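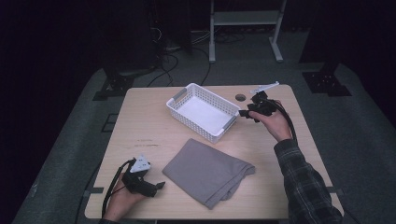

Cesto branco vazado e pano cinza dobrado, sobre a mesa.

De: Vimala Pinto
Para: lista comer-fora
Assunto: Re: aquele café novo, vale a viagem?
Data: 9 de março

Oi gente,

respondendo correndo pq tenho que sair daqui a pouco, depois completo se faltar alguma coisa.

A Sabina escreveu:

> Pessoal, alguém já foi no Viltitham, o café que abriu no lugar
> da antiga papelaria? Minha irmã foi em fevereiro e voltou falando
> maravilhas do pão de cardamomo, mas reclamou da fila e disse que
> o café coado veio morno. Estou pensando em levar meus sogros, que
> são chatos pra comida (ele não come nada com coentro, ela só toma
> café com leite e bem quente). Queria saber:
>
> - dá pra ir com gente mais velha? tem cadeira decente?
> - o almoço compensa ou é melhor ir só pro café da tarde?
> - é muito mais caro que o Sindon?
> - aceitam reserva?
>
> Se alguém tiver outra sugestão na mesma região também serve. Não
> quero nada com música alta.
>
> Beijos,
> Sabina Pramanik

Sabina, fui três vezes já. Duas de tarde e uma no almoço. Vou por partes.

Cadeira: depende de onde vc senta. Na parte da frente são aqueles bancos altos encostados na janela, péssimos, eu mesma saí de lá com a lombar reclamando. No fundo tem mesa normal com cadeira de encosto, e um sofá comprido na parede. Peça o fundo. Tem um degrau na entrada, um só, mas é alto e sem corrimão. O banheiro fica no mesmo andar, graças a deus, no Sindon é aquela escada caracol que vcs conhecem.

Pão de cardamomo: sua irmã tem razão. É trançado, não muito doce, com a casquinha de cima meio caramelada e o miolo puxando em fio. Vem morno se vc pedir. Peça. Frio ele perde bastante, levei dois pra casa e no dia seguinte estava só ok, tive que passar na frigideira com manteiga (aí ficou ótimo, mas frigideira com manteiga salva qualquer coisa). Custa 25 cada um. Achei salgado pro tamanho, mas dá pra dividir em dois se tiver mais coisa na mesa.

Café: aqui eu discordo um pouco da sua irmã. O coado que eu tomei veio quente nas duas tardes, de um grão que eles compram da torrefação Khondokar, bem frutado, ácido até demais pro meu gosto. Minha mãe odiou, disse que parecia chá. O espresso é mais tradicional, mais escuro. O café com leite vem naquela temperatura de barista, que pra gente da idade da sua sogra é frio e ponto final. Mas pedi "bem quente por favor" e a moça fez sem cara feia. Então avise na hora do pedido, não depois, que senão vc vai esperar outro.

Tem também um chá com leite e especiarias que ninguém aqui comentou e foi a melhor coisa que eu tomei lá. Gengibre fresco de verdade, pimenta preta, arde um pouquinho no final. Vem num bule que serve duas pessoas tranquilo. Vem sem açucar e vc põe o seu.

Almoço: fui uma vez só, então dêem o desconto. O prato do dia era um ensopado de grão de bico com abóbora, arroz e uma saladinha de pepino com iogurte. O ensopado bom, bem temperado, grão de bico cozido no ponto. O arroz empapado. A salada tinha coentro, MUITO coentro, picado por cima e por dentro também, então atenção com seu sogro. Perguntei se dava pra vir sem e falaram que a salada já fica pronta desde cedo, mas que trocam por folhas. A outra opção era um sanduíche de ovo com maionese da casa, que a minha colega pediu e comeu inteiro sem oferecer, deve ser bom.

Demorou. Quase quarenta minutos entre pedir e chegar, e o salão não estava nem cheio. Acho que a cozinha é pequena demais pra almoço, ou são só duas pessoas lá dentro. Se fosse eu levando sogro, ia de tarde e pronto.

Preço: comparando com o Sindon, sim, é mais caro. No Sindon vc toma um café com bolo e sai feliz, no Viltitham a mesma coisa pesa mais. Só que o bolo do Sindon anda seco desde que trocaram o forno (ou o confeiteiro, cada um me conta uma história). Na última vez lá pedi o de laranja e deixei metade. Então sei lá, é mais caro e é melhor.

Reserva: só pra grupo grande e só por telefone. Pra quatro pessoas não fazem. A fila é coisa de fim de semana, das dez ao meio dia mais ou menos. Depois das três da tarde eu entrei direto as duas vezes. Eles têm uma listinha na porta, vc deixa o nome e pode ir dar uma volta, mas chamam uma vez só e se não responder passam pro próximo. Vi uma senhora perder a vez por causa disso e ficou um clima.

Música: baixa. Um violão de fundo, dava pra conversar. O que faz barulho é o moedor, que fica bem do lado do balcão — mais um motivo pra sentar no fundo.

Atendimento simpático mas meio perdido. Trouxeram a conta da mesa ao lado pra gente, depois trouxeram a nossa sem o chá (avisei, claro). Nada grave. Tem um rapaz de óculos que sabe tudo do cardápio e explica com paciência, se cair com ele vcs estão bem.

Estacionamento esquece. Eu parei na rua de trás, número 424, onde tem um estacionamento pago que cobra por hora e fecha cedo. Confirmem o horário na placa antes de largar o carro, eu quase fiquei presa. De ônibus é mais fácil, o ponto é quase em frente.

Outra sugestão na região: a Elley, aquela casa de doces na esquina da praça. Não é bem café, tem só quatro mesinhas, mas o bolo de coco gelado é um espetáculo e o café com leite vem fervendo, sua sogra ia amar. Cadeira de ferro, sem almofada, então não dá pra ficar a tarde toda. E só aceitam dinheiro ou pix, ou aceitavam até o mes passado.

Se fosse fazer um roteiro com gente exigente: chá e pão de cardamomo no Viltitham lá pras três e meia, mesa do fundo, e depois passar na Elley pra levar bolo pra casa. Foi o que fiz com minha mãe e ela, que reclama até de água, só reclamou do café.

Ah, sobre a mensagem que rodou na lista falando que o Viltitham ia fechar pra reforma: perguntei e disseram que não, que só vão trocar o toldo. Quem postou isso podia ter perguntado antes né.

E pro pessoal que pediu a receita do pão: não tenho, pedi e não deram. Tenho uma parecida, da minha tia, que leva o cardamomo pilado na hora e um pouco de fermento a mais do que eu acho necessário. Se tiver interesse digito quando sobrar tempo, tá escrita à mão num caderno e a letra dela é um horror.

Sabina, depois conta como foi. E se seu sogro gostar do ensopado me avisa que eu volto pra provar de novo, posso ter pegado um dia ruim do arroz.

Tenho que ir, bjs

Vimala

PS: eles fecham um dia na semana e eu esqueci qual. Liguem antes.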